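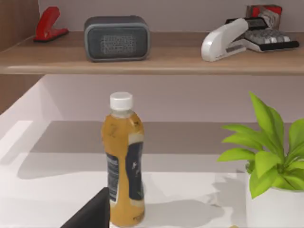 Frequently asked questions about renting a room in the Storkow house

Last changed: July 2022

Please read this page before you write to us. Most of the questions we get are answered on it. If yours is missing, write to Rasa Rebane at the house office.

Who can rent a room?

Any person over 18 who studies or works in the town. You do not need to be a student. Couples can rent one of the large rooms on the garden side, but both names must be in the contract.

How long is the shortest stay?

It is 5 months. We know that this is long for some people, and we are asked often to make it shorter. We cannot do it, the contract with the owner does not allow it. If you must leave earlier, you can look for a person who takes over your room. We have to meet this person first.

What does a room cost?

A standard room is 440 euros per month. Heating, water and internet are in the price. Electricity is also in the price, as long as you use it in a normal way. The large rooms cost more, please ask for the present price.

Is there a deposit?

Yes, one month of rent. You get it back after you move out, usually in the same month. We take money from it only for damage or for cleaning that we had to do ourselves.

When can I move in?

On the first day of every month, if a room is free. September is the most difficult month and for this you should write to us in spring already. You can get your key between noon and six in the evening. If your train arrives later, tell us before and we will leave the key with the Lapiņa bakery next door, which is open until nine.

What furniture is in the room?

Bed, mattress, desk, chair, wardrobe, a shelf and some drawers. The furniture is not the same in all rooms, it was bought in different years. Bed sheets and towels you must bring with you.

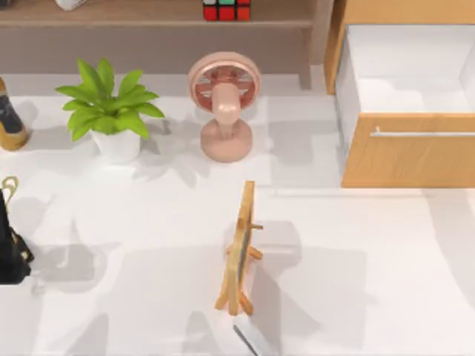
Shelf and open drawer.

Can I bring my own furniture?

Small things, yes. For a sofa or a second bed please ask first. The furniture of the house must stay in the room, we do not have a cellar to put it in.

May I put nails in the wall?

No. You can use the picture rail, and hooks for it are in the office. Tape takes off the paint, so please do not use it.

How does the laundry work?

The machines are in the basement and you reserve them in Grindatar, the online calendar of the house. You receive your password together with the key. One reservation is two hours. If you are more than 15 minutes late, another person may take the machine.

Can my friends stay overnight?

Yes, up to 5 nights in one month. You do not have to inform us, but please inform the people who share the kitchen with you.

Are pets allowed?

Fish are allowed. Cats and dogs are not.

How do I get to the house?

From the station take bus 5 in the direction of Curkau and get off at the second stop after the bridge. The bus driver sells tickets, but he does not take large bills. With a bicycle you can follow the river path, it is flat all the way. Bicycles are kept in the yard and not in the hallway.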